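**Workshop notebook, Lirham store, 23/06/2018**

Entry by Chiến Hứa. Subject: sorting of soft and rubber toys for the Betanham loan boxes.

Work resumed on the mixed carton received from Clelow. The carton is to be emptied, its contents assigned to the correct loan box, and the cardboard discarded. The inner flaps are torn and should not be relied upon for a further journey.

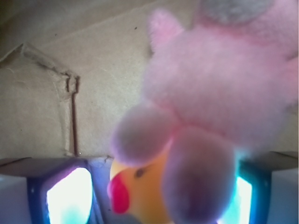
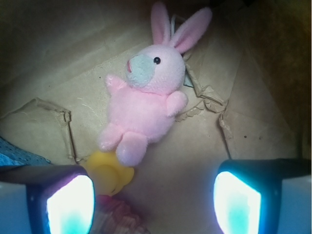 ## Contents and handling

The pink plush and the yellow rubber toy were packed together. This is contrary to our usual practice. Plush items are to be stored separately from rubber, as colored rubber has marked pale fabric in this store before. Colleagues are asked to observe this when packing at Clelow.

The plush rabbit is entered under 3965. It is to be checked at the ear seams and around the eye before it is released to any group with children under three. If the eye can be turned with the fingers, the item goes to repair and a note is placed in the tray.

The rubber toy has no entry in the register that I could match. I have left the line open. Bisgaard supplied a number of rubber animals last year and their list may settle the question.

## Cardboard

Loose paper fiber from torn flaps clings to plush and is slow to remove. A soft clothes brush, used dry and in one direction, is preferred to the vacuum nozzle, which pulls at the pile.

Replacement cartons are on the upper shelf. Use the double-walled type only. Label on the short side.

## Outstanding

- Ask Clelow for the packing slip
- Seam check on 3965
- Register line for the rubber toy
- Remaining soft items at the bottom of the shelf, second bay, still to be brushed

Carton to be flattened on Monday after the slip has been received.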